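Drinstead Floor Oil, two-litre tin

Four stars

I bought the Drinstead in May for our meeting room and the hallway beside it. The boards are old, reddish-brown, and hadn't been touched in years. I'd used Flenis on the last floor and found it left a sticky film near the skirting, so I was keen to try something else.

The tin cost $108 at Jacobs. Flenis is $57 for the same size, but it needed a third coat.

Application is simple. Sand, vacuum, wipe down, then work the oil along the grain with a flat pad. Leave it 20 minutes and buff off whatever is still sitting on top. I started early on Saturday and had both coats down by dinner.
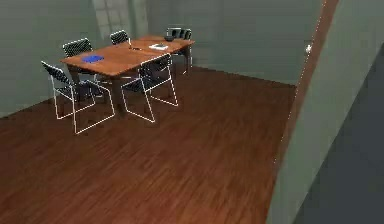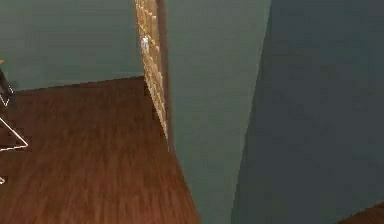 The smell is milder than Flenis but you will still want the windows open overnight. Colour is a shade darker than the swatch on the label. If you're after a pale finish, do a test patch in a cupboard first.

Coverage was good. I had a third of the tin left over, enough for touch-ups around the doorway.

I lost one star for the lid, a press-fit type that bent the first time I levered it off and hasn't sealed properly again. I've moved the leftover oil to a Prototard storage tin.

Would buy again.

Tsehay Woldegiorgis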